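Visit report: the simulated arm cell at Laryea, 29th May

I went to Laryea mainly to see how they maintain a cell that has no hardware in it. Their Drarside cell exists as a simulation, and jobs are tried there before anyone gives time to the physical arms upstairs. My own group keeps two real cells and a neglected virtual one, so I took more notes on the upkeep than on the results.

Octavio Daza looks after the cell. Brijesh Nishad writes the task files and is the main person who breaks it, by his own account. They gave me a desk with a second monitor and most of an afternoon.

The cell is defined in three parts: the arm and its mount, the work surface, and the object library. Each has its own file and its own change log. Daza is strict about the first. The arm base is fixed to the pedestal by a single transform, and every other position in the cell is derived from it. If the pedestal height is edited by hand, the counter does not follow, and reach checks start failing at the far side of the counter for no visible reason. They lost most of a week to this before locking the file. Changes now go through a short script called Sternis, which recomputes the dependent positions and refuses to save if any link of the arm intersects the pedestal or the counter at the start pose.

The object library has 900 entries. Each one carries a visual mesh and a separate, simpler collision mesh, and most of the repair work is in the second. Nishad showed me how an entry is checked: drop it from a small height onto a flat plane, let it settle, and log the residual velocity after 40 steps. Anything still moving goes back for a new collision mesh. In the last full pass, 17 entries went back. Thin upright items were the usual offenders, followed by open containers whose collision mesh had been closed over by the converter – the gripper then treats a glass as a solid block.

We then loaded a cluttered layout and paused it with the gripper open over the counter.

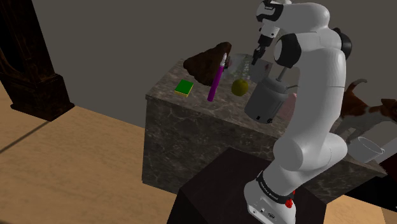

Drarside cell, paused. White arm on its dark pedestal, with the sponge, purple stick, fruit and glass container on the marble counter.

With the layout paused, Daza ran through his start-of-day check. He reads the joint values against the stored home pose, opens and closes the fingers once at low speed, then switches the viewer to collision meshes and looks for overlaps around the counter edge. The last step is done by eye. An automatic overlap test exists, but its tolerance was set loose to avoid false alarms and they have not had time to tune it again.

Transparent objects get a separate check. The glass is hard to pick out against plain gray, and the rendered depth for it depends on a material flag that is easily lost when an object is re-exported. Nishad keeps a reference depth image for each transparent entry and compares after every library update. I asked whether they had considered changing the wall color. They have, but the gray matches the physical room, so it stays.

Repairs are logged in a plain text file, one line per fault. It stood at 1,796 lines when I visited. Almost 40 percent concern contact settings: friction on the finger pads, contact stiffness, solver step size. Daza's rule is to change one value, rerun the same fixed set of grasps, and write down both results even if nothing moved. The finger pad friction had last been changed by Dukeo, the contractor who built the first version of the cell, and the old value is still in the log beside the new one.

Two things I will copy: the locked base transform, and the drop test for new objects. I am less sure about the loose overlap tolerance, and said so. Daza expects to have it tightened in June and will send the new values along with the Sternis script. Our version of the arm file uses different joint names, so the script will need a mapping table before we can run it.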